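Farport Community Hall
Kitchen and back rooms: yearly safety walk-through, with comments
Date of walk-through: 4 Sep 2024
Walked by: Milagros Miranda and Sheldon Landry
Written up by: Milagros

Thank you all for your patience with this one. I know it runs longer than the form has room for, but I would sooner write too much than have somebody wonder in May what I meant by "see to hinge." Items are marked OK, FIX or WATCH. Sheldon read the gauges and I held the pen.

1. Front entrance and ramp – OK
The ramp boards were gone over in the spring and feel good and firm underfoot. The handrail has no wobble at all now. Please keep the sandwich sign off the landing on market days, however tempting that spot is.

2. Exit signs and emergency lights – FIX
We pressed the test button on every unit and held it. The one over the side door went dim almost at once and needs a new battery. Keegan Arsenault has the part number and has kindly offered to put it in. The rest stayed bright the whole time.

3. Fire extinguishers – OK
Needles in the green, pins in, tags signed. The one by the coat rack had a scarf draped over it, a very nice scarf too, and it is now in the lost and found. 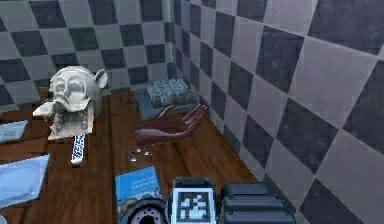

4. Kitchen range and hood – FIX
The hood filters are greasier than I would like. They can go through the dishwasher on the hot cycle, two at a time, and they must be bone dry before they go back up. The range itself lights cleanly on all burners. Sheldon brushed soapy water on the gas connection behind it and saw no bubbles, so we are both sleeping better.

5. Refrigerator and freezer – WATCH
The fridge thermometer read 38 and the freezer read 2, both fine. The door seal on the fridge is getting stiff along the bottom, though, and it took a good push to close. If you are the last one out, please give it that push. There was also a casserole with no name on it. I am sorry to say it has gone to its reward.

6. Hot water at the sinks – OK
We ran the kitchen tap for a full minute and got 147 degrees at the dish sink, which is what Didier Renaud set it for when the new heater went in. The hand sinks are on the mixing valve and came out at a comfortable 100. If you ever find a hand sink running hotter than that, close it off and call Didier before anyone else uses it.

7. First aid cabinet – FIX
We are short on the medium bandages and the burn gel is past its date. Trinity Yazzie is placing an order with Gill this week and will add anything else you can think of, so do speak up. The eyewash bottles are new and still sealed.

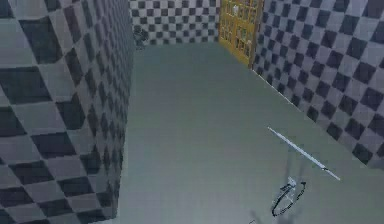 8. Cords and outlets – FIX
The brown extension cord has a nick near the plug and has been thrown out – please don't rescue it. The outlets near the sinks all tripped and reset the way they should. The coffee urn needs an outlet to itself, as we have all learned on more than one Sunday.

9. Folding chairs and carts – WATCH
Eleven chairs have been pulled for loose rivets and tied together with red string. Please leave them be until Keegan has had his turn with them. The big cart has a wheel that drags, and you will want to steer it from the left side.

10. Cleaning supplies – OK
Everything is in its own labeled bottle, and the bleach is on the low shelf, well away from the ammonia. The cabinet key is back on its hook after its summer vacation in my purse.
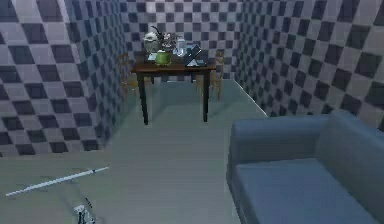
11. Smoke and carbon monoxide alarms – OK
All of them sounded, and my ears rang right through supper. The alarm at the Stullness Road end of the hall chirped once afterward and then settled down. Fresh battery put in anyway.

12. Posted papers – FIX
The evacuation map by the restrooms still shows the old stage door. Trinity has a corrected copy and only needs somebody tall to hang it. The emergency phone list is also out of date, so if you have changed your number, leave a note in the Usham tin by the phone.

FIX items go to Sheldon when they are done, so he can initial the sheet. WATCH items we will look at again in May.

Milagros Miranda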